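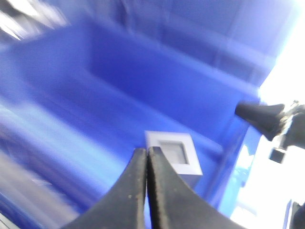 4.2 Do shorter use-by dates cut waste?

The claim that shorter labelled shelf life leads households to throw out more food is repeated so often that it is rarely tested. Wu's survey of 2000 households in Irdale is the usual source. It asked people to recall what they had put in the bin over the past month, and recall of this kind is poor. People forget the half bag of spinach and remember the roast. We would not build policy on it.

Our own figures come from the Kerholm stores, where unsold stock was weighed in April, before the new labels came in, and again on 3rd October. We compared the two weigh-ins by product group. Dairy fell and bread barely moved. Dolan reads the dairy result as proof that the labels worked. We are less sure. Kerholm also changed its milk supplier over the winter, and the new cartons are smaller, so a carton thrown out in October weighs less than one thrown out in April. Until the weights are corrected for carton size, the drop tells us little about labelling.

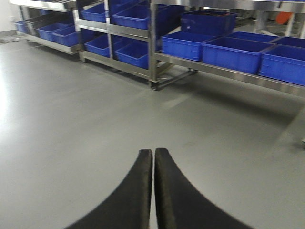 Figure 3. Blue crates on steel shelving racks.

A second problem is who was counted. The Pornisden trial used 300 shoppers who had signed up for a loyalty card and agreed to keep their receipts. Anyone willing to keep receipts for that long is probably careful with food already. The trial's authors admit this in a footnote, then go on to apply their result to the whole town.

It has also been argued (Ruairí Dolan, personal communication) that colour-coded labels do better than printed dates. The evidence is a single mail-out of 1000 cards with a low rate of return, and the people who favoured colour had been shown the coloured label first. Yao-tsung Wu has offered to rerun the mail-out with the order reversed. We would welcome that, though a stated liking for a label is still a long way from eating the yogurt. For the rest of this paper we treat the effect of labels on household waste as unknown.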